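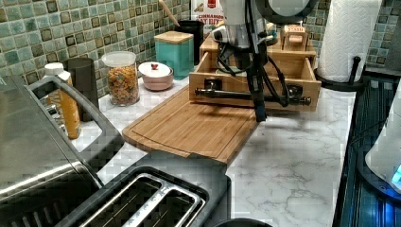 Strike at the Clerkow depot: your questions

Updated 2021-04-05

Who is on strike?
Bus drivers and cleaners at Kauppinen's Clerkow depot, 300 people in all. Office staff are still working.

What is the dispute over?
Pay and split shifts. The company offered a 2 percent raise. Members voted it down.

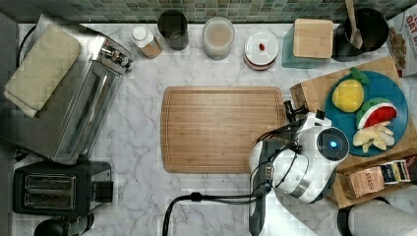 Which buses are running?
Route 33 runs hourly between Drondcombe and Clerkow. No other route from the depot is in service.

Can I get a refund on my April pass?
Yes. Take it to the ticket office in Drondcombe before the end of the month. Day tickets can't be refunded.

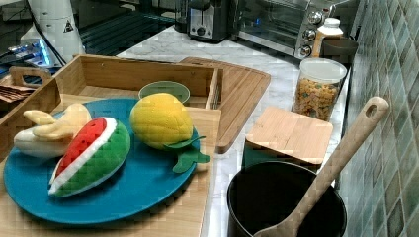
Plush banana, watermelon and lemon on a blue plate

Do strikers get paid?
They get no wages for strike days. The union has paid out $2,130 in hardship grants so far. To apply, write to branch secretary Nelli Koivisto.

Can drivers be fired for taking part?
The union says the strike is lawful and members are protected. Anyone who gets a warning letter should send a copy to the branch.
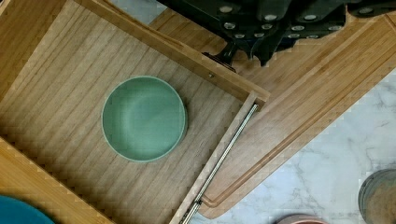
Round green bowl in a bamboo drawer

When are the next talks?
No date has been set. Both sides have agreed to meet at the Vusudura Hall once a mediator is named.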